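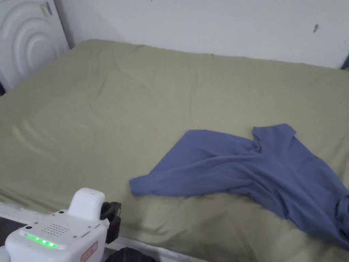 T-shirt on the green sheet, before folding.

Lab notebook, student project "Falus" (cloth handling)
March 13, 2019, written by the perception subgroup, Lisberg

Print this page | E-mail this page

Continued from the last entry. The aim for this session was still the same: find the shirt on the bed, find one sleeve, and give the arm a point where it can grasp. We do not try the full fold yet. The full fold is for July, when we must show it at the Clonivwood student meeting, and I think we should not promise more than one sleeve and one hem before then.

Setup. Green sheet, blue-violet shirt, ceiling light only, curtain closed. The shirt is dropped by hand from the height of the chest and we do not touch it after. I put the sheet on again before starting and pulled it from the corners, but on the left half there are still some creases. They are soft, but the depth map sees them, so please read the part about false edges before you repeat my numbers.

Segmentation by color. The old threshold was made for the gray blanket and it was useless on this sheet. I made it again from the start, in HSV. For the shirt I take the blue to violet range, and the saturation limit I had to lower two times, because the deep folds become almost black-blue and fell out of the mask. With the value limit at 10 the folds stay inside. With a higher limit the mask gets holes exactly where the fabric is bunched, and then the contour program thinks there are two shirts. I kept the old file in the folder with the ending _gray, please do not delete it, we may go back to the blanket for comparison.

Also the mask must be cropped. The lights on the housing are green and very saturated. They do not disturb the shirt mask, but they disturb the sheet mask, and the plane fit uses the sheet mask. I crop the lower left corner with a fixed polygon. This is ugly, but the housing does not move in the head view as long as the base stands still. If somebody moves the base, the polygon must be drawn again!

Results of the sleeve search. I recorded 211 drops in total over the last sessions. In 175 of them the program gave a sleeve point which I would accept by eye. The rest I sorted by hand:

- shirt rolled on the side away from the sleeve, so the contour runs out of the view
- both sleeves under the body, no sleeve to find, and the program still gives one
- collar taken as a sleeve tip

The last group is the most interesting for me. When a small piece of the collar stands up, it makes a corner with almost the same angle as the end of a short sleeve. I tried to use the length of the straight side next to the corner. It helps, but I tested it on 7 drops only, so I do not write a percentage.

Today's drop (first page) is a good type for us. One sleeve goes out to the left and ends in a flat point on the sheet, with free green around it. The right side of the shirt is tight and dark and leaves the view, so for the hem we have nothing to work with from this head position. For the sleeve it is fine.

False edges. The creases in the sheet give small ridges in the depth image. They are not high, but with the sensitive setting the edge filter connects them with the sleeve, and the sleeve becomes too long by some centimeters. Two possible solutions: iron the sheet, or multiply the edge image with the color mask. I did the second one. Ironing I leave for the demonstration.

Arm. I sent the sleeve point to the planner, in simulation only. The planner finds a path if the approach comes from above. From the side it refuses, I believe because the mattress is modeled as a box with sharp corners, and the real one is round at the border. I copied the approach angle from the Milošević report of last year's group, which is in the shared folder, and it works as they wrote. Their coordinates have the y axis in the other direction. I lost one hour with this.

To do:
- head tilt lower and a little to the right, to see the hem
- new box model for the mattress, with the corners cut
- collar test on more drops, other person should do the sorting
- ask at the workshop for the softer finger pads
- label the power cables, we have three which look the same
- write the mask limits in the config file and not in the code (my fault)

The battery was on the charger when I left. Key is in the usual drawer.

Contact: Falus student project, Lisberg | Copyright 2019 Falus project group | Back to top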